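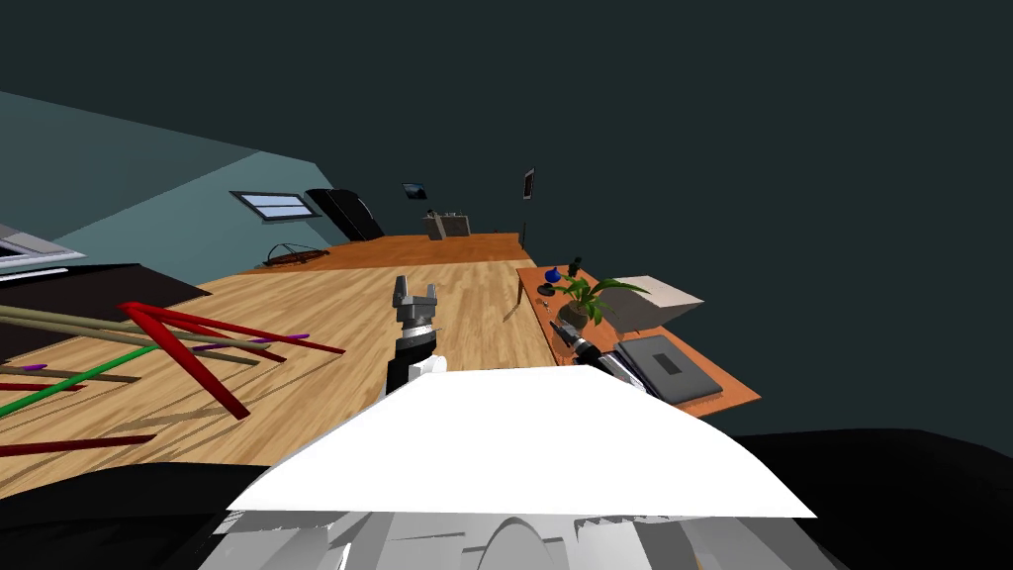 Skastora setup and care FAQ

I look after Skastora, our simulated two-arm robot, and the Salgado room it lives in. Most of what's on this page started as a message from someone at Clamosetti who had just opened the project and wanted to know why something was off. Teodoro Ibarra told me to write it all down in one place, so I did. If your problem isn't on the page, send me the log along with what you were doing when it happened.

What do I need to do before my first run?

Open Skulik, load the Salgado room, and then load the robot – in that order. If you load the robot first, it gets placed at the origin and keeps that spot when the room comes in, and you'll spend the morning wondering why the base is half inside the floor. Once both are in, hit reset and let the physics settle for 5 seconds before you touch the arms. I know it's boring! Objects get dropped onto the tables from a tiny height at load, and the settle time lets them finish landing.

How do I home the arms?

One at a time, left first. Open the gripper, raise the wrist clear of whatever it's near, then call home from the arm menu. You can home both together and it usually works, but the two planned paths don't know about each other, and I have watched the forearms pass straight through one another when somebody had self-collision turned off. Check that setting before you start. It's saved per user, so it may not be the same on your machine as on mine.

How do I know the wrist camera is mounted right?

Open the gripper all the way and look at the view from that wrist. You want to see both fingers, with the gray pads facing each other, and the dark bar of the palm along the bottom. Then close the gripper and watch where the pads meet. If that point wanders off to one side between runs, the camera has come unparented from the wrist link. Drag it back under the link in the tree, zero the offset, and load the camera preset again. Don't try to fix it by nudging the camera by hand. I did that for most of January and ended up with a different offset in every file.

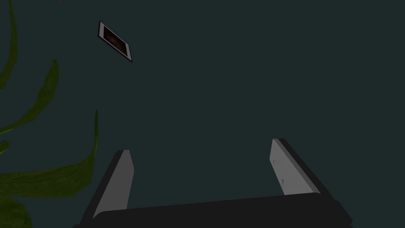

My gripper won't close all the way. Is it broken?

Probably not. Look at the finger limits first. Our stock file keeps a 3 mm gap between the pads at full close, and that's on purpose, so the pads aren't pushing into each other all day and making the solver jumpy. If your gap is a lot bigger, one finger has likely lost its link to the other. Each hand is set up as one driven finger and one that copies it, and the copy constraint drops out if you rename either joint. Please don't rename the joints. (You'd be surprised how many people want to rename the joints.)

Things slide out of the fingers. What should I change?

Start with the pad friction, and only the pads. Jhosep Grajales once raised it on the whole hand and then couldn't get the palm to let go of anything it brushed against. Small steps are best. If friction doesn't help, raise the solver rate to 400 steps a second and try the same grasp again. It runs slower, but thin items behave much better.

How close can I park the robot to the furniture?

Closer than you'd think, as long as both hands can still turn without clipping a tabletop. I like to drive up slowly, stop, and look out of the head camera before I move an arm. The top of the white body panel sits low in that view, so you get a good idea of where the torso is compared to whatever is in front of you. Lift the grippers with the fingers pointing up and then rotate the base a little each way.
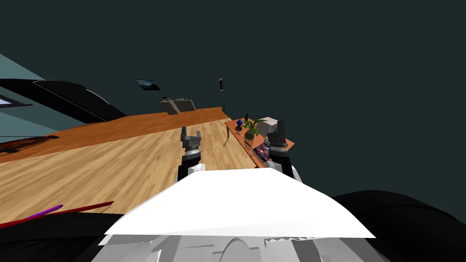 If a wrist touches something during that turn, back the base up and start over. Bending the elbow to make room feels quicker, but then your start pose doesn't match the saved one and every motion you replay will be a bit off. The side table is the one to watch, with its thin legs and all that stuff on top. Bump it and the plant usually goes first. The rods on the floor need some care too – a wheel that rides up on one will tip the whole base, and the odometry won't notice.

How often should I reset the scene?

I reset after 5 runs, or right away if anything has fallen. Use the full reset. The quick one puts the arms back but leaves the objects wherever they ended up.

Can I add my own objects?

Sure! Put them in your own layer and keep the collision shapes simple. Boxes and cylinders are plenty for most things. If you want something added to the shared Salgado room, send it to Teodoro and he'll check the scale before it goes in.

Who do I ask about the arm controllers?

Jhosep, who wrote them. Please include your Skulik version, because he'll ask for it before he reads the rest.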